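# Kurkside Packing Room: Robot Cell Safety Checklist

Site: Clallville
Inspection date: 14 Aug 2026
Scope: Single-arm packing bench for toiletries and mixed household goods, plus the adjacent hand-packing stations
Marks: OK / Fix / Watch

## 1. Before power-up

- [x] Emergency stop reachable from the operator side. **OK**
- [x] Emergency stop reachable from the restock side. **OK**
- [ ] Floor line visible along full reach of the arm. **Fix.** Paint is worn through at the restock corner. People cut across it with totes. Tape is acceptable until the floor is repainted.
- [x] Gripper fingers tight, no play at the base. **OK**
- [ ] Cable sleeve clear of the wrist joint. **Watch.** Sleeve rubs at full rotation. No wear through yet.

Comment: the power-up check used to be done by whoever arrived first. It is now assigned to the cell operator for the shift and takes 6 minutes on the written procedure. Those minutes are paid time and must be on the schedule. On the current schedule they are not, and operators have been coming in early. This was raised in January and is still open.

## 2. Bench and cartons

- [x] Bench surface free of loose items outside the carton. **OK**
- [x] Carton flaps folded fully back. **OK**
- [ ] Carton position held by stop blocks. **Fix.** Blocks are on order from Zovstead. Until they are fitted, the operator squares the carton by hand with the arm paused.
- [x] Tall bottles loaded so they do not lean into the approach path. **OK at time of check**

Comment: mixed cartons are the slow ones. Tubes lie flat, bottles stand up past the rim, and the arm has to come in from a different angle for each. Operators have learned which mixes cause a stop and arrange the contents to suit. That arranging is skilled work. It does not appear in the job description and should be added at the next revision.

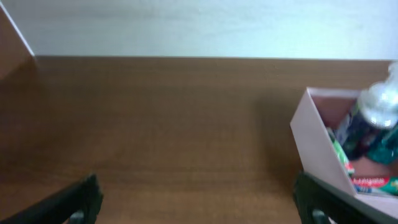

Reaching into a carton while the arm is live remains the main hazard at this bench. The pause button must be pressed first, every time, including for a fallen tube. Two near-miss cards were filed since the last inspection, both for this. In both cases the operator was trying to avoid a stop that would show on the hourly count.

- [ ] Hourly count display excludes safety pauses. **Fix, high priority.** The display still logs a pause the same way as a fault. As long as it does, people will avoid using the pause.

## 3. Arm in motion

- [x] Slow speed engages when the near-side gate opens. **OK**
- [x] Arm stops on contact with the foam test block. **OK**
- [ ] Warning tone audible over the conveyor. **Watch.** Audible at the operator stand, faint at the hand-packing stations.
- [x] Status light visible from all stations. **OK**

## 4. People and workload

- [x] Every operator on the list has signed off on the Þórarinsdóttir lockout module. **OK**
- [ ] Rotation between cell and hand packing followed. **Fix.** The limit is 2 hours at the cell. The log shows longer stretches on late shifts, when only one trained operator is present.
- [ ] Hand-packing stations not overloaded. **Watch.** The arm takes the light, regular items. Heavy and awkward ones now go to the hand packers, who lift more per hour than before. Lift weights need to be reassessed for those stations.
- [x] Anti-fatigue mats in place. **OK**
- [ ] Stop-work rule posted at the bench. **Fix.** The posted sheet is the old version and tells staff to call a supervisor before stopping. Current rule: stop, then call.

## 5. Actions carried forward

1. Add start-up check to the paid schedule.
2. Separate pauses from faults on the count display.
3. Train a second operator for late shifts.
4. Fit stop blocks and repeat section 2.
5. Replace the posted stop-work sheet.
6. Tape, then repaint, the floor line at the restock corner.

The cell may stay in service with hand squaring of cartons, provided items 2 and 5 are closed within 8 working days. If either is still open after that, run at slow speed only.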